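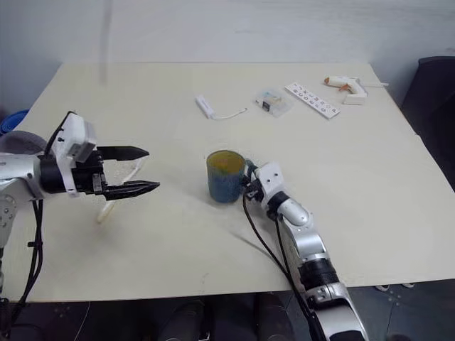
Step 4 – Teach the mug pick-up

1. Put the mug mid-table, handle facing the right arm. I leave the left gripper open while I do this.
2. Press Record on the Drondgate pendant and ease the right gripper up to the handle. Go slow! I set my speed to 300 and it's plenty.
3. Close, lift, set down, press Stop.

Note: I save 2 takes and bin the wobbly one.

Caution: keep the arm cables out of the elbow joints – check before every take.

Shares 645 | Comments 2
© Jistetti | Back to top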